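Skostano: questions we keep getting

Put together by Leonor Henriques and Florêncio Mota. Last touched in April, so some bits may lag behind the code.

What is Skostano?
A way of training a two-arm policy from demos done by hand, no robot in the loop. A person holds a gripper in each hand and does the task. We recover the hand paths from the video and train on those. Robot only turns up at test time.

Is it the same thing as Omusia?
No. Omusia was the teleop version, one arm, older. Some of the training code is shared, the data isn't. Please don't mix the two sets, the action scaling is different.

How many demos did you use?
740 recorded, 161 thrown out. Mostly lost tracking. A few where the person changed their mind half way through a grasp and we couldn't decide what to call it.

Why the marker cubes?
Pose. A flat tag vanishes as soon as the wrist turns, a cube nearly always has one face showing. We tried running without and drift got bad on anything long.

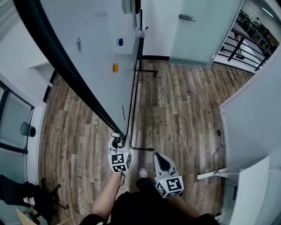
Does the table matter?
More than we'd like. Long plain tops are hard for the visual tracking, not enough texture to hold on to. The policy itself copes fine with a new table provided the height is close to what it saw in training. Put it much lower and it starts reaching short. Albertina Barros is looking at this, ask her not us.

What objects can it handle?
Small stuff you can pinch. Lids, sticks, blocks, that sort of thing. Nothing see-through yet. Nothing heavy either, the fingers bend.

How well does it work?
On the sorting task, 7 failures in the main test run. Of those most were the second arm moving before the first had let go. Full table is in the report, with the per-object split. Don't quote the number without the split, thin objects do a lot worse than the rest and the single figure hides that.

Do both hands have to be in view the whole time?
No. Short gaps get filled in. Anything over 20 frames and we cut the demo there and keep the first part if it's usable.

Can a left-handed person record?
Yes, and please do. Early data was nearly all right-handed and the policy picked up the habit. Mirroring the clips helped a bit, real left-handed demos helped more.

Do I need to calibrate each time?
Once per sitting, and again if anybody has knocked a cube. Takes a couple of minutes. If you skip it the clips look fine and the paths are rubbish, and you wont find out till training.

Which arms did you test on?
The pair at Gouveia. Emiliano Herrero has a port going for the Fluvel arms, different wrist so the joint limits bite sooner. Not merged.

Can I have the data?
Paths and gripper widths yes. Video only on request, people are in it and not everyone has signed the wider release. Write to Florêncio, he does requests on Tuesday.

My training loss goes flat straight away, what did I do?
Check the gripper width units. Metres, not milimetres. It's the units.

Will there be a mobile base version?
Not soon. Cristóvão Abreu has some notes on it if you want to read them, ask him for the link.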